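Zustulberg Holiday Flats - Changeover Safety Check, Block B
Filled in on the August round. Tick = ok, X = needs doing, ? = go back and look. Comments after the dash.

ENTRANCE AND STAIRS
Front door closes by itself - tick. Slams a bit, has done since spring.
Stair light timer - tick. 57 seconds ground to top, tight if you've got cases. Would like longer.
Handrail, second landing - X. Bracket loose again. Same screw. Needs a longer one or a new plug, not more filler.
Non-slip strips - tick except bottom step, curling at one corner. Cut off the loose bit for now.
Meter cupboard - locked. Reading 2329.

SMOKE AND HEAT ALARMS
Hall - tick, tested with button.
Kitchen - tick. Heat type, leave it alone, don't swop for smoke.
Back bedroom - X. No sound at all. New battery in, still nothing. Whole unit wants replacing before next guests.
CO alarm by boiler - tick, but the date label has rubbed away. ?

KITCHEN
Gas hob, four rings - tick, all light first go.
Hob tap under worktop - stiff. Turns, but you need both hands. X
Extractor filter - greasy. Soaked it, put back.
Fire blanket - tick. Was behind the Tasteo coffee machine, moved to hook by door where it should be.
Coffee machine lead - tick, no scorching on plug.
Kettle - lid doesnt click shut. Binned. Spare from store.
Fridge - 5 on the dial, cold enough. Door seal split at bottom hinge, X.
Sharp knives - in block. One missing from the inventory, not a safety matter, telling you anyway.

BATHROOM
Hot tap temp - too hot. Turned down at the boiler, check again next round.
Shower hose - tick.
Pull cord - X. Snapped short, a child couldn't reach it. Nor could I without the stool.
Extractor fan - runs, noisy.
Mat - suckers gone hard. New one on order, the Sernero one like in Block A.

BALCONY
Rail height and fixings - tick. Pushed hard at each post.
Gap under bottom rail - tick.
Table - wobbles. Folded and leant inside.
Planter from Türkmen garden shop - too near the rail, could be climbed on. Moved to back wall. Please can it STAY there.

ELECTRICS
Trip switch test button - tick, tripped at once, reset ok.
Sockets, living room - one cracked faceplate behind sofa. Taped over, X, electrician.
Extension lead, bedroom - 3000 W max on the label, had a fan heater and an iron both in it. Heater taken away.
Lamp flex - tick.

WINDOWS
Restrictors, bedrooms - tick both.
Restrictor, kitchen - X, arm bent, window opens all the way. Do this first please.
Key on hook - tick.

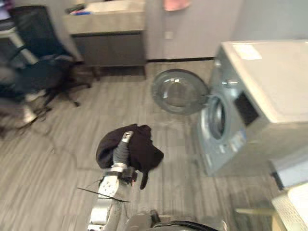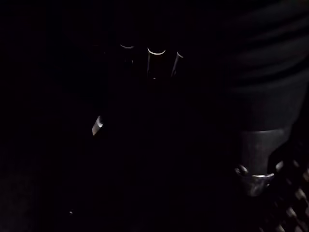
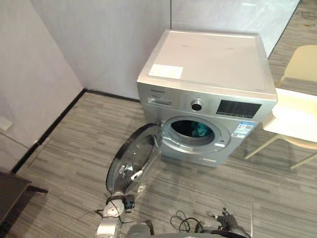

Flat checks, issue 337, page 2

TO DO, IN ORDER
Kitchen window restrictor.
Back bedroom alarm, whole unit.
Pull cord.
Stair handrail bracket.
Cracked socket, keep sofa pushed up agaisnt it till then.
Hob tap - gas fitter only.
Fridge seal, can wait a couple of weeks.

Not checked: loft hatch (no ladder), bin store (locked, wrong key on the ring). Key for the bin store is the short brass one, should be on this set. Will do both next time if somebody leaves it in the office.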